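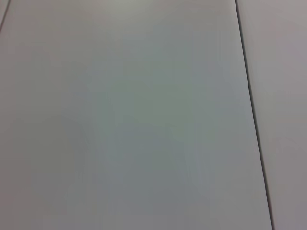

Can I put bread straight into a woven basket, or does it need a liner?

Straight in is fine for rolls and anything with a proper crust. Put a cloth under sticky buns, cut fruit or anything with loose sugar on it.

Shop > Kitchen & Table > Baskets > Castport Bread Basket, Rust

Print this page | E-mail this page

Castport Bread Basket, Rust

$17.00 each, or pick the set of 3 from the menu

This is the basket I get the most mail about, and I'm happy to talk about it all day. I sell a lot of things at Drinier that I like, but the Castport is one I use at home for breakfast, for lunch, and then (if I'm being lazy) for the mail and my keys. It's a rectangular basket with rounded corners, woven from synthetic rattan in a tight basketweave, and it has a thick braided rim all the way around that looks a bit like rope. I love that rim! It gives you something to grab when you're carrying a full load of rolls to the table, and it's what makes the whole thing look finished.

The color is called Rust on the order form. I'd say burnt orange. It gets lighter where the light catches the rim and darker down inside, so it will look a little different on your table than it does on your screen. If you have a white table or a white kitchen, it really wakes things up. On honey-colored wood it's quieter, and I like it there too. I had mine on a bright red cloth in December and I wouldn't do that again. 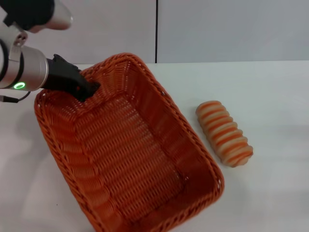

Castport in Rust, with a striped roll on a white tabletop.

What size is it?

The long side is 16 inches, measured on the outside of the rim. The rim is thick, so the space inside is a bit less than you'd expect from that number. A short loaf goes in lengthwise. A full baguette will stick out at the end, and I think it looks nice that way, but if you want it covered you'll have to cut it in half first.

For rolls, I fill it loosely and leave some air between them. Warm rolls piled up in any basket will get soft on the bottom, and a cloth thrown over the top makes it worse. Let them cool on a rack for a while and then move them over.

Why synthetic?

I used to carry a willow basket in this spot and people kept writing to me about it. Little ends snapped off, crumbs got down in the gaps, and you couldn't really wash it. Synthetic rattan you can rinse. I turn mine upside down over the sink, give it a good smack on the bottom, and then go over it with a soft brush and some dish soap. Most weeks the smack is enough.

If you want the look and smell of real willow, this isn't going to give you that, and I'd rather you knew before you ordered. The Guthrie basket, further down the same shelf in the shop, is real willow with a stitched liner. It costs more and needs more looking after. Some people bought the Castport first and then moved to the Guthrie, and one customer went the other way after she spilled gravy in hers.

Care

Wash by hand in lukewarm water. Brush along the weave, not across it - crumbs come out a lot quicker.

Dry it upside down on a towel. Water likes to sit in the braid of the rim, so give it a shake before you put it away in a cupboard.

Keep it out of the dishwasher, out of the oven and off the stovetop. I've had people ask about keeping rolls warm in a low oven with the basket underneath them. Please don't!

It can go outside for the afternoon. I wouldn't leave it in full sun all summer, as strong colors do fade.

Using it for other things

Bread is what I list it under, but I know what you all do with these. Napkins fit well. So do onions and garlic, tea boxes, remote controls, and the chargers that otherwise end up in a heap by the toaster. One customer keeps rolled hand towels in hers in the guest bathroom and sent me a very proud e-mail about it. I've used mine for clementines from the first cold week right through to January.

If you're setting a table for a crowd, I'd put out two baskets, one at each end, and fill them halfway. Everybody can reach, and you can top them up from the kitchen without carrying the whole thing away in the middle of the soup. That's why I started doing the set. The third one I'd keep back for rolls that are still cooling, or butter and little jars of jam.

Liners

The Jutard liner is made for this shape, with soft elastic at the corners so that it stays put when somebody pulls a roll out from the bottom. It comes in plain cream or cream with a thin gray stripe, and it goes in a normal warm wash with your dish towels. I skip the dryer with mine. A big cotton napkin works nearly as well, so don't feel you have to buy the liner. Fold the corners in or they'll trail in the butter.

Orders over $80 ship free, and yes, the set and the liners count toward that. I pack the baskets nested inside each other with paper between them. Once in a while one gets squashed a little on the way and arrives with a side leaning in. Set it in a sink of warm water for a few minutes, push the side back out with your hands, and let it dry with something square inside (I use a cereal box). If it still leans after that, write to me and I'll send another one.

Returns are simple. Send it back unused within the month and I'll refund the price of the basket. Once it has had bread in it I can't take it back, sorry.

I do get asked about other colors. There was a dark brown for a while and it may come back, but I don't have a date for it and I'm not taking a waiting list this time - the last one got away from me completely. Rust is in stock now, both as singles and as the set. Gift wrap is brown paper and string, and you can add it in the cart.

Print this page | E-mail this page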